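3.2 The open day at Esbridge

Our second source is a visit to the Esbridge open day on Monday, September 2, 2019, where the Riltik handling system was shown to invited guests. The printed programme credited it with 1000 grasps without human help. No log was offered in support, and we treat the figure as a claim. What we could judge for ourselves was how the demonstration was run, and how much of it depended on choices made before the guests came in.

The gripper was shown at close range, over bare wood, a plain ground that asks little of a vision system.

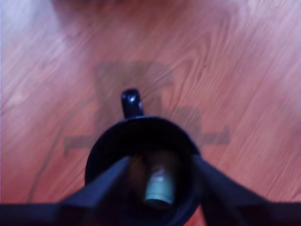
Hovland objected that a plain background is a fair place to start, and that visitors would learn nothing from a cluttered one if every attempt failed. We accept the first half of this. The second half rather concedes our point — a guest who sees only the easy case goes home believing in the hard one.

We asked for a session among ordinary desk items and were told it was planned for March. Of the 347 feedback cards handed in, 15 raised the matter of clutter at all. Most praised the speed. Household and office work is full of cables, leaves and shiny surfaces, and the programme was silent on all three.

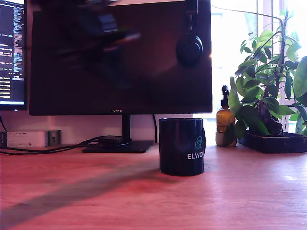
Figure 4. Desk at the Esbridge visit, with monitors, mug, pump bottle and potted plant.

The Donerus trials, discussed in Section 3.3, at least report their failures.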